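The Revendale rebate should be wound up, and the people who liked it most should be the first to say so

When the Revendale council brought in its home battery rebate, I supported it in print. I said it would cut bills, take pressure off the local lines and give electricians in the district steady work. I was wrong about two of those three, and the council's own review, released in May 2019, shows it.

The review runs to 82 pages and most of it is padding. The useful part is a table near the back. It says 340 households received the rebate. Of those, 237 already had rooftop solar and owned the house outright. Renters got nothing, as they can't bolt a battery to a wall that belongs to someone else. People in units got nothing either. All of them paid for it anyway, through the levy on the rates or through the rent that covers the rates.

The levy is $480 a household over the life of the program. For some that is small change. For a pensioner in the older part of Lurneck it is a winter's heating.
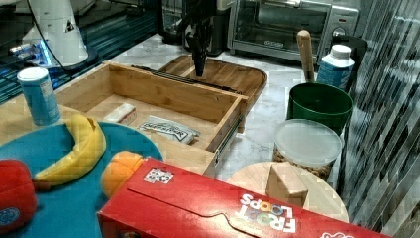 Supporters answer that early buyers always cost more and that prices come down once a market gets going. That can be true of a whole country. It is hard to believe of one council area. Battery prices are set a long way from here, and they will fall or not fall whatever Revendale does.

Then there is the question of the lines. The review asked Garrido, the consultants, whether the evening peak had dropped. Their answer was that they could not measure a change. Most of the batteries went to the new streets on the hill, where the network was built recently and had room to spare. The tired end of it, down at Lurneck, got almost none.

The jobs did turn up, I'll grant that. Plirketti put on installers and kept them busy. A subsidy will always employ the people it pays for.

Councillor Jayanthi Chacko has moved that the rebate close to new applicants in October and that the money left over go to insulation and draught sealing, with rental houses eligible if the landlord agrees to hold the rent for a period. It is a dull proposal. Ceiling batts don't get a ribbon cut in front of them. They do work in any house with a ceiling, and they keep working when the tenants change.

Her motion has been deferred twice. Council should vote on it at the next meeting and honour the applications already approved.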